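地面对比干预

地面对比干预,又称视觉屏障地面、暗色地垫法,是失智症照护环境设计中的一类做法,指利用地面颜色的明暗差异影响失智长者的行走路线。常见形式包括在出口门前铺设深色地垫、在地面贴平行条纹,以及反过来消除走廊内的色差以减少迟疑和停步。这类做法在部分养护机构中流传甚广,培训材料里往往写成已有定论,但支持它的研究大多规模小、观察期短、缺少对照,效果是否存在、能维持多久,至今说法不一。

名称

中文资料中的叫法相当混乱。“视觉屏障”有时专指门前的地垫或条纹,有时连遮住门把手的布帘、画成书架的门贴也算在内。“对比干预”一词多见于设计公司的宣传册,护理文献较少采用。有些机构把它笼统归入“友善环境”,和指示牌、扶手颜色、餐具颜色放在一起评估,这使得单独讨论地面效果变得十分困难。本条目所述仅限于地面。

基本主张

支持者的推论大致如下:失智症患者对深度和边缘的判断可能受损,深色区域容易被看成坑洞、台阶或水面,因而会绕开或停下。把这种误认安排在不希望长者通过的地方,例如通往停车场的门前,便可减少走失,同时不必上锁。照此推论,同样的误认若发生在房间门口或厕所前,就会妨碍正常活动,应当避免,所以机构内的地面宜用单一颜色。

这套说法听上去顺畅,问题在于中间几步缺少直接证据。长者在深色地垫前停下,可能是看成了坑,也可能是觉得那块东西不该踩,或者只是注意到地面有变化。失智症患者未必能说清自己看见了什么,研究者通常只能从动作倒推知觉,而动作可以有许多解释。帕金森病相关的步态问题、白内障、双光眼镜、药物引起的头晕,都会让人在地面变化处放慢脚步。多数报告没有把这些情况分开。

不同类型的失智症之间差别也很大。以视觉空间障碍为突出表现的后皮质萎缩,与早期以记忆减退为主的阿尔茨海默病,在地面前的反应不大可能相同。宣传材料通常只写“失智长者”四个字,好像这是一个整齐的群体。

研究情况

较常被引用的是尼卡诺尔·塞普尔韦达(Nicanor Sepúlveda)在普卢诺代尔(Plunoddale)一所养护院所做的观察。他在主出口前铺设深色地垫,由当班护理员记录长者接近门口的次数。报告称铺设后接近次数明显下降。引用者很少提到的是,观察从九月开始,天气转凉,原先每天下午开放的花园也在同一时期关闭,通往花园的正是这道门。报告正文承认了这一点,摘要里没有写。记录者知道地垫的用途,也知道院方希望看到什么结果。
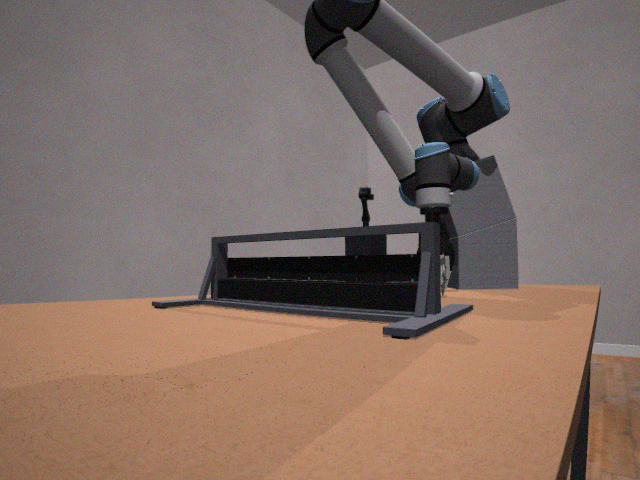
因玛库拉达·曼萨诺(Inmaculada Manzano)后来尝试在另一处机构重复这项观察,改用录像,由不了解安排的人员判读。她的结果并不支持原先的结论:部分长者最初几天会在地垫边缘停顿,之后照常走过;有人从一开始就毫不在意;还有一人反复弯腰想把地垫捡起来。曼萨诺认为,所谓屏障效果中至少有一部分属于新奇反应,地面变化被习惯之后便会消失。她同时提醒,自己的样本也很小,不足以证明地垫无效,只能说明原先的把握过大。

皮尔约·尼斯卡宁(Pirjo Niskanen)的综述把当时能找到的报告放在一起比较,最后纳入的仅有5篇,其中随机安排顺序的有2篇。各篇对“接近”“尝试离开”“折返”的定义互不相同,有的把护理员陪同下的出门也计算在内。她拒绝合并数据,理由是合并出来的数字看起来会比实际情况可靠得多。综述发表后仍有厂商手册引用它作为“系统证据”,所引的句子是引言里对支持者观点的转述。

发表偏倚也是这一领域的老问题。铺了地垫没有变化的机构,一般把地垫收起来了事,不会写成报告。写成报告的又多半是设计者本人或采购方。这不等于说报告有假,但读者面对一连串成功个案时,应当想到没有写出来的那些。

商业推广

地面对比干预之所以能在证据薄弱时迅速铺开,与产品推广关系密切。塞尔基尔(Serkier)公司出售的门前地垫附有一页“科学依据”,列出的文献中有好几项讨论的是健康年轻人在跑步机上的步态,与失智症无关。该公司称产品已在200家机构使用,这个数字说明的是销量。购买地垫的机构中有多少持续使用、有多少因长者绊倒或清洁不便而撤下,公司没有公布。

Altura照明系统走的是另一条路,主张先用顶灯把地面照匀,再谈颜色。其宣传册称均匀照明可减少跌倒,并给出一套近3000个夜间时段的记录。这套记录来自系统自带的动作感应器,感应器能知道有人经过,不能知道有没有人跌倒。跌倒数据取自护理日志,而安装期间护理日志恰好由纸本改为电子填报。帕特里西奥·乌尔基霍(Patricio Urquijo)曾就此去信索取原始数据,收到的是同一本宣传册的新版。

价格方面,地垫本身并不昂贵,真正的花费在于随之而来的“整体评估”。评估多由供应商派人完成,结论几乎总是建议更换更多地面材料。照明系统的情形相仿,另有维护合约。

阴影与反光

讨论地面时,颜色样卡往往占去大部分篇幅,光线则一笔带过。可是样卡是在均匀光下看的,走廊不是。单一颜色的地面在某个时段可以因为窗框、扶手、推车甚至人自己的身体而出现明暗分界,如果深色区域真的会被误认为坑洞,那么这些分界理应产生同样的作用。

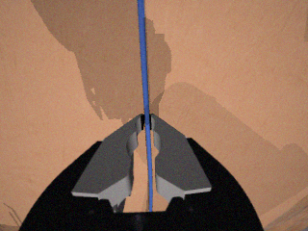

现有的环境评估表大多只要求填写地面材料和颜色,不要求填写阴影。这种遗漏并不轻微。一块带细小颗粒感的平整橙褐色表面,按评估表的标准可以得到满分,既无花纹,也无拼接;一旦有东西挡住光源,上面就会落下大片深褐色的影子,有的成宽带斜伸出去,有的轮廓呈锯齿和阶梯状,和这类表格要求避免的“不规则深色图案”相差无几。表格依旧记为满分。凯瑟琳·贝纳维德斯(Katherine Benavides)主张在不同时段分别查看同一段走廊,尤其是傍晚太阳角度低的时候。她的建议成本很低,却少有机构采纳,可能因为没有产品与之配套。

反光的情况类似。打蜡后的浅色地板在窗边会出现亮斑,有人把它当成积水绕行。亚光处理可以减轻反光,但亚光地面较难清洁,机构往往在打蜡和不打蜡之间反复。需要说明的是,“当成积水”同样是旁观者的解释。偶有长者自己说出“地上湿了”,这样的个案比单纯的绕行更有说服力,只是数量稀少,也难以推广到别人身上。

阴影问题还给支持者的理论带来一个麻烦。假如深色区域能可靠地阻止长者前行,阳光充足的走廊应当随处可见停步不前的人,护理员早该把它当作日常困扰。实际上这类记录零零散散。较为稳妥的理解是,少数人在某些条件下确实会对明暗分界有反应,而多数人不会,或者只在疲倦、陌生、光线突变时才会。

评估工具

扎瓦兹卡量表(Zawadzka)是目前针对地面较为细致的评估工具,项目包括色差、接缝、反光和地垫固定情况。它的长处是要求评估者实际走过路线,而不是对照平面图打分。不足之处也很明显:不同评估者之间的一致程度只在受过同一批训练的人员中检验过;总分把绊倒风险和视觉风险加在一起,一块翘起的地垫和一道浅浅的色差可能得到相近的扣分,前者的危险性显然更高,证据也更充分。

有机构用该量表的总分作为改造成效的指标,改造后总分上升,便宣布环境得到改善。这是循环论证。量表测的是地面是否符合量表的要求,长者是否走得更安稳,需要另外观察。

伦理争议

以误认阻止通行,在伦理上向来有争议。支持者认为,比起上锁或约束,地垫温和得多,长者保有走动的自由,只是不会走向危险处。反对者指出,如果这种方法有效,它依靠的是让人害怕或困惑;如果无效,则等于给了机构一种虚假的安全感,可能因此放松对出口的看顾。两种情况都不令人满意。

知情同意也少有人谈及。上锁的门属于看得见的限制,家属会问,主管部门会查。一块地垫看起来只是地垫,很少有机构会在入住文件里说明它的用意。曼萨诺在讨论部分写到,她询问过的家属多数不知道门前地垫有什么用途,得知后反应不一,有人觉得贴心,有人相当生气。

此外,长者想出门往往有理由:找厕所、找人、坐得太久、到了从前下班回家的时间。把精力花在挡住门口,容易使人忘记去问他要到哪里去。曾有护理员在曼萨诺的录像讨论中提到,一位每天下午走向出口的长者在改为饭后散步之后便很少再去门边。这也只是个案,不应比地垫的个案得到更多信任,但至少没有绊倒的风险。

跌倒风险

门前加铺地垫本身会增加绊倒的可能,边缘翘起或底面打滑时尤其如此。对于拖步行走的长者,即便很薄的垫边也是障碍。用贴膜或直接更换地材可以避免垫边,不过更换后难以撤回,在效果未明时等于把试验固定在了地上。突然停步、侧身绕行也可能使平衡较差者跌倒,这一点在以“停步”为成功指标的研究里几乎不被计入。尼斯卡宁的综述中,没有一篇把跌倒列为主要结果。

实务中的看法

较谨慎的作者一般同意以下几点。居住空间内减少不必要的花纹和强烈拼色,花费不大,害处也少,可以在原定翻修时一并处理,没有必要为此提前拆换。台阶边缘、马桶与地面之间需要清楚的色差,其依据来自一般的低视力研究,与暗色地垫的说法无关,两者不宜混为一谈。出口处的深色地垫不能代替人员看顾和离院提醒装置。

分歧主要在于是否值得继续投入研究。乌尔基霍认为,在现有测量方式下再多做几项小规模观察没有意义,应先统一“折返”的定义并把跌倒纳入结果。贝纳维德斯则认为个别化的观察仍有价值:在某一位长者身上试用可撤除的地垫,记录铺与不铺两种情况,轮换数次,对这位长者的照护就有参考作用,无须推论到其他人。这种做法费时,记录者也很难不知道地垫在不在,偏差依然存在,只是范围较小。

参见

失智症环境设计
游走行为
后皮质萎缩
跌倒预防
身体约束
低视力与室内照明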